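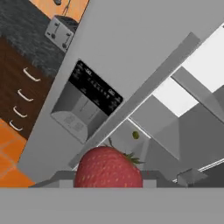
4. Buenas prácticas para tareas de cocina en el simulador

Antes de lanzar la primera tarea con frigorífico le pedimos un ratito de lectura. Sabemos que apetece ver moverse el brazo cuanto antes, y más después de haber peleado con la instalación del capítulo anterior, pero las normas que siguen son las mismas que aplicará usted el día que pase a un equipo físico, y se aprenden mucho mejor cuando lo único que puede romperse es una fresa virtual.

4.1 Preparar el entorno

1. Abra Kikell y cargue la cocina de prácticas Busetti. La primera carga es lenta (son 1,616 objetos entre muebles, utensilios y alimentos), así que tenga un poco de paciencia y no pulse "Cargar" por segunda vez.

2. Seleccione el perfil de seguridad "Noh - doméstico". El perfil "Noh - taller" permite velocidades que en una cocina no tienen ningún sentido.

3. Fije la velocidad máxima de la muñeca en 200 milímetros por segundo para los movimientos libres y en 40 para cualquier aproximación a una puerta, un tirador o un alimento.

4. Compruebe que la parada de emergencia virtual responde. Púlsela con el brazo en movimiento, espere a que se detenga del todo y rearme desde el panel. Hágalo al empezar cada sesión, aunque la anterior haya terminado bien.

NOTA: Si cambia de cocina, el perfil de seguridad vuelve a su valor inicial. Es un comportamiento deliberado, aunque reconocemos que al principio resulta un poco pesado.

4.2 Acercarse al frigorífico

5. Sitúe el brazo delante de las puertas y deje libre el recorrido completo de la hoja que vaya a abrir. En un modelo de dos puertas verticales conviene decidir primero cuál de las dos se va a usar y anotarlo en la ficha de la tarea - parece una tontería, pero los tiradores están muy juntos y es fácil programar el agarre sobre el equivocado.

6. Aproxime la pinza al tirador en línea recta y a velocidad reducida. Evite los giros de muñeca en los últimos centímetros.

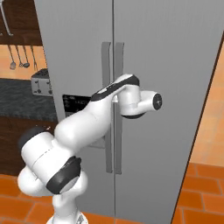 7. Cierre la pinza con la fuerza mínima que mantenga el agarre y tire siguiendo el arco de la bisagra. Si el indicador de esfuerzo pasa a ámbar, suelte, retroceda y vuelva a calcular la trayectoria. No aumente la fuerza para "ayudar" a la puerta.

PRECAUCIÓN: No deje nunca el codo del brazo dentro del recorrido de la puerta. El simulador se lo perdonará con un simple aviso de colisión, pero un brazo real no es tan comprensivo.

4.3 Manipular alimentos blandos

8. Elija en el menú de agarre la categoría "Frágil". Sirve para fresas, tomates, huevos y, en general, para todo lo que usted mismo cogería con cuidado.

9. Limite la fuerza de cierre a 2 newtons y traslade la pieza despacio, sin cambios bruscos de orientación.

10. Si algún objeto queda suspendido en el aire o atraviesa una superficie, detenga la tarea, guarde el registro y reinicie la cocina. No dé por válidos los resultados de ese intento.

4.4 Registro y revisión

11. Guarde cada intento, también los fallidos (sobre todo los fallidos, si nos permite el consejo). Una tarea se considera apta para pasar a equipo físico cuando suma más de 40 repeticiones seguidas sin avisos de colisión.

12. Pida a otra persona del equipo que revise el registro antes de firmar la ficha.

Brokis - Atención al usuario: escríbanos desde el menú Ayuda > Contacto | © Brokis. Todos los derechos reservados | Volver arriba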